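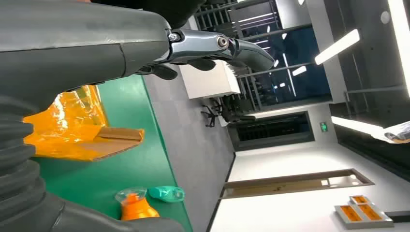 Inicio | Cuaderno | Montajes | Buscar

Viernes, agosto. Puesto Lodero, demostraciones con botellas.

Van 31 demostraciones por control remoto y sigo sin creerme la cifra. Urnden las da todas por buenas; al repasarlas yo descarto 6, casi todas por tirones del operador en el último tramo. Si el modelo aprende eso, aprenderá nuestros vicios.

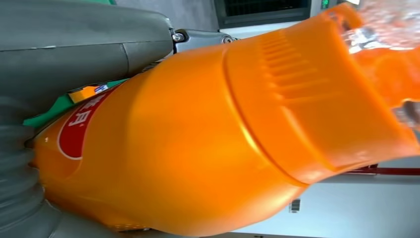 Lectura: 2 min

El agarre de la botella naranja tumbada me preocupa más. Con la cámara de muñeca tan cerca, el plástico lo tapa casi todo y no sé de dónde va a sacar la política la orientación. En Catterall dicen que con 20 tomas más se arregla. Lo dudo.

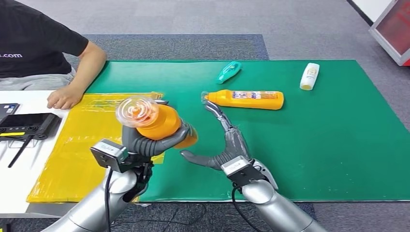 Mano izquierda con la pieza naranja, derecha abierta hacia la botella.

Pendiente: repetir con la lámina en otra posición y comparar con lo de Fanmont antes de grabar más. Falta también anotar quién teleopera cada toma.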